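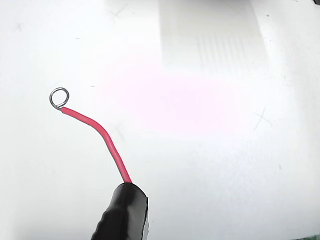 *A red wire with its end turned into a closed loop, on the white bench at Trevon.*

The woman who runs the evening wiring class at Trevon would like it known that she is not fussy. She says this twice before the kettle has boiled, and then talks for most of 20 minutes about the ends of wires, which suits me very well, as it's what I came for.

"People want to get on to the lamp," she says. "Of course they do! They've paid for a lamp. But the first evening is loops, and the second evening is mostly loops as well."

The loop is there to go round a screw, and she likes it closed and properly round. She learned on the repair bench at Athumani, where the foreman would hand back anything egg-shaped without a word. "You'd just find it by your tea," she says, laughing. "I had 3 back on my first morning and I could have wept."

What does she look for? The insulation, to begin with. "I want it to finish cleanly, no ragged bits, and only a little bare metal before the loop starts. If there's a great long neck of it showing, do it again -- it's only wire."

She keeps the class to 6, and they sit round the one white bench, which she painted herself in August after years of squinting at a brown one from the old school at Nernach. Small things show up on it, she says, and so does every drip of coffee.

I ask whether anyone minds all the practice. One man from Dostitz did, rather loudly, and he has now signed up for the spring.

"He brings his own pliers," she says, and goes off to see about the biscuits.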